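May 29, 2018
Ineke Hoekstra and Randi Hovland

4. What Is Inside, and Who Can Find It

4.1 The problem of the loose plug

The literature on computer repair is generous on the subject of failure and stingy on the subject of plugs. A reader can learn a great deal about how capacitors die and very little about how a person with a screwdriver and a free afternoon decides which of several nearly identical connectors goes where. Our interest is in the second matter. We asked 24 adults with no repair training to reconnect the internal cables of an office desktop, using whatever was printed on the board as their guide, and we kept track of where they stopped, swore, or sent for help. (Swearing was coded separately; see Section 5.)

The machines came from a batch of 300 retired by Brouwer, an insurance office that had been replacing them since September and was glad to see them leave. Of these, 200 were complete enough to use. The rest had been visited by earlier scavengers, who took the memory and left the dust. Each participant worked at a plain bench with the side cover already off, because our pilot had established that the cover alone could use up a whole session.
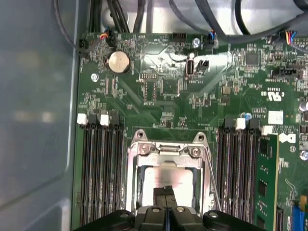
Figure 2. Inside of a desktop computer, with coin-cell battery, cable bundle and upright USB port.

Printed labels were the participants' first resort and their first disappointment. The lettering on a board is set down for the convenience of whoever laid it out, and the person leaning over the case is not always on the same side as that person. The label under the upright USB port in Figure 2 is a fair case: from this side it reads upside down, and it is small enough that right side up would be a modest improvement. Participants who met labels of this sort tended to tilt their heads, then the case, and then give up on print altogether and go by color.

Going by color was a reasonable idea with an unreasonable number of exceptions. Wire colors do follow habits, but the habits belong to the makers, and two bundles in one case may hold to different ones. A participant who had matched a red wire to a red wire with great satisfaction on the first machine would carry the rule to the second and be let down by it. We came to call this the Minow error, after the bench where it was first recorded. It accounted for most of the time lost in the session and nearly all of the muttering.

4.2 Landmarks

What served people better was furniture. By this we mean the large, dull, easily named parts of the board, used the way one uses a church or a gas station when giving directions. The coin-cell battery was the favorite. It is round in a neighborhood of rectangles, everyone has seen one in a bathroom scale, and it stays put. "Up from the battery and a bit right" got a plug into its place faster than any printed code, and it could be passed to the next person without translation.

We tested this directly with two instruction sheets. The Halo sheet used the printed codes, in full and in order, as the service manual would. The Zunness sheet used landmarks only and was written in one evening by the second author, who does not claim it as literature. Participants with the Zunness sheet asked fewer questions and put the case down less often. Several kept the sheet. The Halo sheet was left on the bench in every session, once with a coffee ring on it, which we have treated as missing data.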